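제목: Re: [오래된건물] 벽돌벽 앞 개수대, 물막이와 줄눈을 어떻게 할까요
보낸이: Pin-yu Fu
받는이: 오래된건물 메일링 리스트

Pin-yu Fu입니다. 답이 늦었습니다. 지난 글에서 물어보신 것들을 묶어서 답합니다. 원문은 필요한 부분만 남기고 잘랐고, 전체가 필요하신 분은 보관함에서 같은 제목으로 찾으시면 됩니다.

2023년 4월 22일 토요일, 정릉 작업실 님이 쓰신 글:
> 안녕하세요. 가입하고 처음 글을 올립니다. 1층 작업실을 빌려 쓰고 있는데
> 한쪽 벽이 붉은 벽돌이고 그 앞에 개수대를 새로 놓으려고 합니다.
> 건물주는 벽돌에 페인트만 칠하지 말아 달라고 하고, 나머지는 마음대로
> 하라고 합니다. 업체 두 곳에 물어봤더니 한 곳은 타일을 붙이라고 하고
> 다른 한 곳은 발수제만 바르면 된다고 합니다.
> 이 목록에 벽돌벽 앞에서 물을 쓰시는 분이 계시면 의견을 듣고 싶습니다.

저희는 데브몬트(Devmont) 건물 101호를 씁니다. 종이와 천에 물들이는 일을 하는 공동 작업실이고, 물을 하루 종일 틀었다 잠갔다 합니다. 들어올 때부터 벽돌이 드러나 있었고 저희도 타일을 붙이지 않기로 했습니다. 그러니까 아래 내용은 타일 없이 쓰는 쪽의 이야기입니다. 타일을 붙여 본 경험은 제게 없습니다.

> 질문 1. 벽돌과 작업대 사이의 틈은 무엇으로 막으셨나요?
> 벽면이 고르지 않아서 상판을 붙여도 틈이 생깁니다.

처음에는 욕실용 실리콘으로 한 번에 메웠습니다. 한 계절을 못 갔습니다. 벽돌 표면에 가루가 남아 있었고 줄눈 자리가 패여 있어서, 평평한 벽돌 면에만 붙고 줄눈 자리에서는 떠 버렸습니다. 그 사이로 물이 들어가 상판 뒤쪽이 늘 축축했습니다.

다시 할 때는 순서를 바꿨습니다. 상판이 닿는 높이의 줄눈을 먼저 채워서 벽돌 면과 비슷하게 맞추고, 다 굳은 다음에 백업재를 밀어 넣고, 그 위에 실링재를 쏘았습니다. 실링재는 저스데일(Jusdale) 것을 썼는데 제품이 중요한 것 같지는 않습니다. 바탕을 먼저 고르게 만든 것이 차이를 냈다고 생각합니다. 프라이머는 발랐습니다. 벽돌처럼 물을 빨아들이는 면에는 필요하다고 통에 적혀 있었습니다.

틈이 넓은 자리는 한 번에 채우지 마시고 백업재 굵기를 바꿔 가며 깊이를 맞추는 편이 낫습니다. 저는 굵은 것 하나로 다 하려다가 좁은 자리에서 백업재가 튀어나와 다시 뜯었습니다.

> 질문 2. 벽돌에 물이 튀는 것은 그냥 두시나요? 물막이판을 세우면
> 벽돌이 가려져서 망설이고 있습니다.

물막이판은 세우지 않았습니다. 한동안 투명한 아크릴판을 높이 200mm로 잘라 벽에 기대 놓고 써 봤는데, 판과 벽 사이에 물이 고이고 뒤가 마르지 않았습니다. 벽돌에 흰 가루가 올라온 것도 그때입니다. 판을 치우고 솔로 털어 낸 뒤로는 그 자리에 다시 올라오지 않았습니다.

지금은 발수제만 발라 둡니다. 도막이 생기는 종류와 스며드는 종류가 있는데 저희는 스며드는 것을 썼습니다. 도막형은 색이 진해지고 번들거려서 건물주가 싫어했습니다. 시험 삼아 구석에 한 번 발라 보고 하루 두었다가 결정하시기 바랍니다. 벽돌이 모두 같은 흙이 아니어서 같은 발수제라도 색이 달리 나옵니다.

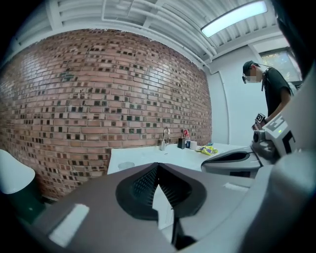
101호 벽돌벽. 어두운 벽돌이 섞여 있고, 흰 작업대가 벽 아래를 따라 놓여 있다.

저희 벽은 붉은 벽돌 사이에 회색과 숯색에 가까운 벽돌이 군데군데 박혀 있고, 그 어두운 것들이 조금 들어가 있습니다. 발수제를 바를 때 이 들어간 면이 문제였습니다. 롤러로 밀면 튀어나온 면만 젖고 들어간 면은 마른 채로 남습니다. 롤러로 한 번 민 다음 작은 붓으로 어두운 벽돌만 따로 찾아다니며 발랐습니다. 시간이 꽤 걸립니다. 분무기로 하면 빠르지만 실내에서는 권하고 싶지 않습니다. 작업대에도 앉고 바닥에도 앉아서 닦는 데 더 오래 걸렸습니다.

들어간 벽돌의 윗면에는 먼지도 쌓입니다. 줄눈 위에 작은 턱이 생기는 셈이라 물이 튀면 그 먼지가 얼룩으로 굳습니다. 저희는 청소할 때 마른 솔로 위에서 아래로 한 번 쓸고, 젖은 걸레는 대지 않습니다. 걸레를 대면 보풀이 벽돌에 걸려서 나중에 떼기가 번거롭습니다.

타일을 권한 업체 말이 틀렸다고 보지는 않습니다. 기름을 쓰는 부엌이면 저라도 타일을 생각했을 것 같습니다. 벽돌에 밴 기름은 빼 본 적이 없고, 빼는 방법을 아는 사람도 만나지 못했습니다. 물감과 풀 정도만 쓰는 곳이라면 벽돌을 그대로 두어도 지낼 만합니다.

> 질문 3. 수전은 벽에서 나오는 것으로 할지 상판에 세우는 것으로 할지
> 정하지 못했습니다. 상판에 세우면 벽과 얼마나 떨어뜨려야 하나요?

상판에 세우는 쪽을 권합니다. 벽 수전은 벽돌을 뚫어야 하고, 배관을 벽 속에 넣거나 벽 위로 노출해야 합니다. 세 들어 사는 입장에서 나갈 때 원상복구가 걸립니다. 상판을 뚫은 것은 상판을 들고 나가면 끝입니다.

저희 것은 목이 높고 둥글게 휘어 내려오는 크롬 수전이고, 벽 쪽에 세워져 있습니다. 큰 통을 밑에 넣고 물을 받아야 해서 키가 큰 것으로 골랐습니다. 대신 물이 떨어지는 높이가 높아서 세게 틀면 많이 튑니다. 밸브를 조금 잠가 수압을 낮추고, 끝에 거품망을 끼웠더니 줄었습니다. 거품망은 자주 막히니 여분을 두시는 것이 좋습니다.

벽과의 거리는 수전 몸통만 보고 정하지 마세요. 손잡이가 뒤로 젖혀지는 제품은 손잡이가 벽돌에 부딪칩니다. 저희도 처음 산 것은 그래서 못 쓰고 바꿨습니다. 주르키스(Jurkis)라는 동네 배관 자재 가게에서 샀는데, 포장을 뜯었는데도 차액만 받고 바꿔 주셨습니다. 그리고 수전 뒤로 손이 들어가야 합니다. 뒤에 고인 물을 닦지 못하면 크롬 밑동에 물때가 두껍게 앉습니다. 저는 행주를 쥔 손을 넣어 보고 구멍 자리를 정했습니다. 숫자로 재 둔 것은 없습니다.

구멍을 뚫기 전에 상판 밑도 들여다보세요. 받침 각재가 지나가는 자리면 너트를 조일 수 없습니다. 이 목록에서 같은 실수를 하신 분이 예전에도 계셨던 것으로 기억합니다.

> 질문 4. 작업대 상판 색은 흰색이 무난할까요? 때가 탈까 걱정입니다.

때가 탑니다. 그래도 저희는 흰색을 씁니다. 물감이 튄 것이 바로 보여서 바로 닦게 되고, 종이나 천의 색을 볼 때 바닥색이 섞여 보이지 않습니다. 어두운 상판을 쓰던 전 작업실에서는 남색 물감이 묻은 줄 모르고 천을 올렸다가 버린 적이 여러 번 있습니다.

길이 2000mm짜리 상판을 이어 붙여 쓰고 있는데, 이음매가 개수대 가까이 오지 않게 배치하시기 바랍니다. 이음매에 물이 스며들면 거기서부터 일어납니다. 개수대와 이음매가 멀수록 좋고, 이음매에도 얇게 실링을 해 두면 마음이 놓입니다.

흰 상판의 노란 얼룩은 과탄산소다를 갠 것을 올려 두었다가 닦으면 대개 빠집니다. 붉은 염료 얼룩은 빠지지 않았습니다. 사포로 문지르지 마세요. 광이 죽은 자리에 다음 얼룩이 더 잘 듭니다.

> 질문 5. 천장이 그대로 드러나 있습니다. 보와 배관이 다 보이는데
> 습기 때문에 막는 것이 나을까요?

저희도 노출 천장입니다. 보와 장선, 골판까지 모두 흰색으로 칠해져 있고 흰 배관이 나란히 지나갑니다. 막을 생각은 하지 않았습니다. 막으면 배관에서 물이 새도 늦게 알게 되고, 천장이 낮아져서 긴 천을 널 수 없습니다.

습기는 환기로 해결하고 있습니다. 창이 있으니 일을 마치면 열어 두고, 장마철에는 제습기를 돌립니다. 8월이 제일 어렵습니다. 찬물이 지나가는 관 표면에 이슬이 맺혀 떨어지는데, 하필 그 밑에 종이를 두는 자리가 있었습니다. 관에 보온재를 감고 종이 선반을 옮겼습니다. 선반만 옮겨도 됐을 일인데 그때는 둘 다 했습니다.

천장을 흰색으로 칠하실 거면 가구를 들이기 전에 하세요. 골판의 골 안쪽은 붓도 롤러도 잘 안 들어가서 뿜칠을 해야 하고, 그러면 벽돌벽을 빈틈없이 가려야 합니다. 벽과 천장이 만나는 선에서 페인트가 벽돌로 번지면 지울 수 없습니다. 건물주가 벽돌에 페인트를 칠하지 말라고 하셨다니 이 선을 제일 조심하셔야 할 것 같습니다. 마스킹테이프는 벽돌에 잘 붙지 않습니다. 저라면 맨 윗단 벽돌에는 테이프를 쓰지 않고 넓은 판을 대고 손으로 칠하겠습니다.

> 질문 6. 조명은 어떤 것을 쓰시나요?

긴 형광등이 달려 있습니다. 빛이 희고 푸른 편이라 벽돌색이 실제보다 차게 보인다는 사람이 있고, 저는 크게 신경 쓰지 않습니다. 다만 염색한 색을 정할 때는 형광등 밑에서 보고 끝내지 않고 꼭 창가로 가져가 다시 봅니다. 창밖이 나무라서 여름에는 창가 빛에도 초록이 돕니다. 정확한 색이 필요하면 밖으로 들고 나갑니다.

개수대 위에는 등을 따로 달지 않았습니다. 달고 싶다는 사람이 있어서 찬(Chan) 전기에 물어봤더니 물 쓰는 자리 위에는 방습형을 달아야 하고 스위치 위치도 옮겨야 한다고 했습니다. 견적을 받고 나서 미뤄 둔 상태입니다. 처음 공사하실 때 배선만이라도 빼 두시면 나중에 편합니다.

> 질문 7. 줄눈이 손으로 긁으면 모래처럼 떨어집니다.
> 전부 다시 해야 하나요, 물 닿는 곳만 하면 되나요?

물 닿는 곳과 상판이 닿는 높이만 먼저 하셔도 됩니다. 저희가 그렇게 했고 나머지는 해마다 조금씩 하고 있습니다. 무른 줄눈을 긁어낼 때 전동 공구는 쓰지 마시기 바랍니다. 벽돌 모서리가 같이 나갑니다. 끌과 작은 망치로 하고, 먼지는 붓으로 턴 뒤에 진공청소기로 빨아들입니다. 채우기 전에 벽돌을 물로 적셔야 합니다. 마른 벽돌이 새 줄눈의 물을 빨아들이면 굳기 전에 부서집니다.

재료는 시멘트만 쓰지 마시고 석회가 섞인 것을 찾아보세요. 오래된 벽돌은 무른 것이 많아서 줄눈이 벽돌보다 단단하면 겨울을 지나면서 벽돌 쪽이 터진다고 들었습니다. 이 부분은 저도 이 목록에서 배운 것이고 직접 비교해 본 것은 아닙니다. 보관함에서 '석회 줄눈'으로 찾으시면 배합을 적어 주신 글이 나옵니다.

색은 기존 줄눈과 맞추기 어렵습니다. 젖었을 때 색과 굳은 뒤의 색이 많이 다르니 종이컵에 조금씩 개어 굳혀 놓고 벽에 대 보세요. 저희는 그래도 조금 밝게 나왔습니다. 한 해쯤 지나니 먼지가 앉아서 티가 덜 납니다.

새 줄눈을 채운 뒤에 발수제는 바로 바르지 마세요. 저희는 2주를 기다렸습니다. 그 사이에는 개수대를 쓰지 못하니 일정을 미리 비워 두셔야 합니다. 저희는 복도 끝 화장실에서 물을 길어다 썼는데 통을 들고 다니다 바닥을 많이 적셔서 옆 호실에서 항의를 받았습니다.

> 질문 8. 비용은 어느 정도 생각해야 할까요?

저희 공사는 몇 해에 걸쳐 나눠서 했고 손이 많이 들어간 일이라 금액으로 말씀드리기가 어렵습니다. 돈이 제일 많이 든 것은 배수관이었고, 제일 적게 든 것은 줄눈이었습니다. 줄눈은 재료값이 싸고 품이 많이 듭니다. 업체에 맡기시면 반대가 될 것입니다. 배수관은 기울기가 안 나와서 작업대 다리를 높여야 했는데, 그래서 지금도 키 작은 사람은 발판을 놓고 씁니다. 배수구 위치와 개수대 위치를 먼저 정하고 그 다음에 작업대 높이를 정하시기 바랍니다. 거꾸로 하면 저희처럼 됩니다.

덧붙여 여쭙니다.

첫째, 작업실 벽돌벽이 외벽인지 내벽인지 적어 주시면 좋겠습니다. 외벽이면 바깥에서 들어오는 물도 봐야 해서 안쪽에만 발수제를 바르는 것이 좋지 않을 수 있습니다. 저는 이 경우를 잘 모르니 아시는 분이 답해 주시면 감사하겠습니다.

둘째, 벽돌에 예전에 뭔가를 바른 흔적이 있는지 물방울을 떨어뜨려 보세요. 스며들지 않고 맺히면 이미 발수제가 발려 있는 것이고, 그 위에는 줄눈도 실링재도 잘 붙지 않습니다.

그리고 이건 다른 분들께 드리는 질문인데, 상판 뒤쪽 실링에 곰팡이가 검게 피었을 때 뜯지 않고 없애 보신 분 계신지요. 락스를 적신 휴지를 올려 두는 방법은 해 봤습니다. 겉은 하얘지는데 벽돌과 닿은 선에는 그대로 남습니다. 락스가 벽돌로 스며드는 것도 걱정이 되어 그만뒀습니다. 뜯는 수밖에 없다면 이번에는 백업재까지 다 들어내고 다시 할 생각이고, 그때 남는 프라이머가 있으면 정릉 작업실 님께 나눠 드릴 수 있습니다. 개봉한 것은 오래 못 가니 날짜가 맞으면 개인 메일로 알려 주세요.

Pin-yu Fu
데브몬트 101호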